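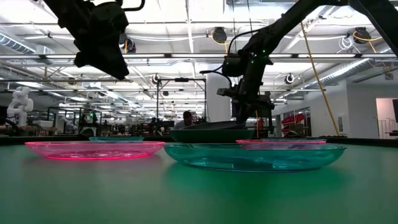
4. Measuring and Mixing by Hand

Section 4 covers the weighing and mixing of dry and wet ingredients before they go into the Ranby bread maker. Read Section 2 (Unpacking) and Section 3 (First Heating) before you start. The baking pan should be out of the machine and the machine unplugged.

4.1 What you need

A kitchen scale that reads in single grams
Several shallow bowls, plastic or glass
A dough scraper or stiff spatula
The measuring spoon supplied with the machine
A clean towel

Shallow bowls are easier to empty into the pan than deep ones. Translucent bowls let you check from the side that no flour is stuck at the bottom. If you use bowls of different colors, keep one color for yeast and use it for nothing else.

4.2 Weighing the ingredients

1. Place the scale on a flat surface away from the edge of the counter. Turn it on and wait for the display to settle.

2. Put the largest bowl on the scale and press the zero button. The display must show 0 before you add anything.

3. Add 300 grams of bread flour. Spoon it in; do not pour from the bag.

4. Move the flour aside. Put a smaller bowl on the scale, press the zero button, and add 200 grams of water at room temperature.

5. Weigh 7 grams of salt into a third bowl.

6. Measure one level spoon of instant yeast into a separate dry bowl. Use the large end of the supplied spoon.

Note: The scale turns itself off if it is left alone for too long. If this happens with a bowl on it, remove the contents and start that ingredient again.

Caution: Do not let salt and yeast touch before mixing. Salt in direct contact with yeast can weaken it, and the loaf may not rise fully.

4.3 Loading the pan

1. Check that the paddle is pushed all the way down on its shaft. It should turn freely by hand.

2. Pour the water into the pan first.

3. Add the flour so that it covers the water completely – no wet patches should show.

4. Put the salt in one corner of the pan.

5. Make a small hollow in the middle of the flour with a fingertip and put the yeast in it. The hollow must not reach the water.

6. Wipe the outside of the pan with the towel, including the base.

7. Lower the pan into the machine and turn it clockwise until it clicks.

Caution: Never add ingredients while the pan is inside the machine. Flour or water that falls onto the heating element can smoke or damage it.

4.4 Using the delay timer

The delay timer can be used with the basic loaf and the whole wheat loaf. Do not use it with recipes that contain milk, eggs, or fresh fruit.

In warm weather, use colder water and a shorter delay. Dough left in the pan through a July night may rise before the program begins.

4.5 Cleaning up

Wash plastic bowls in warm water with mild dish soap. Soak dried dough in cold water first, as hot water makes it stickier. Do not use steel wool on the bowls, the pan, or the paddle.

If the paddle will not come off, fill the pan with warm water to just above the paddle and leave it to stand – then twist gently and lift.

If the machine shows code 57, the pan is not locked in place. Press Stop, unplug the machine, and repeat step 7 of Section 4.3.

Go to Section 5 to choose a program.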